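3.2 Fruit purchases by household

Fruit spending was recorded in 226 households in Gavside and Talpur. Families kept a paper diary in July and noted each item bought. 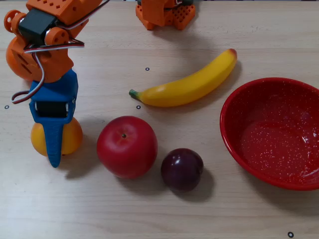

Figure 2. Orange fruit on a light wooden tabletop.

Of the 3048 entries, most were for fruit eaten at home. Afridi coded all entries and Virk checked them. 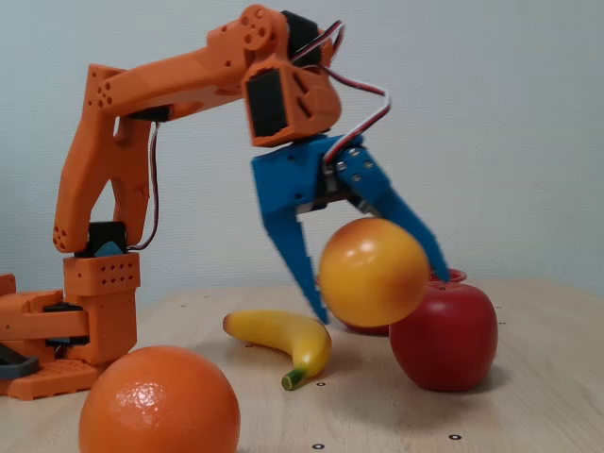 Households with children bought fruit more often. Diary keepers sometimes wrote only "fruit," and a mixed group like the cluster on the table in the picture was then entered as one item. This affected 53 entries.
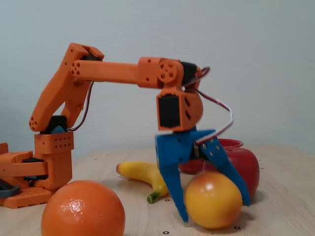
Prices were higher in Talpur, where 87 households shopped mainly at small stores.
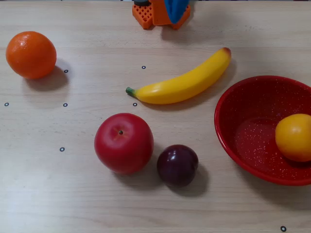

Income had little effect once household size was included in the model.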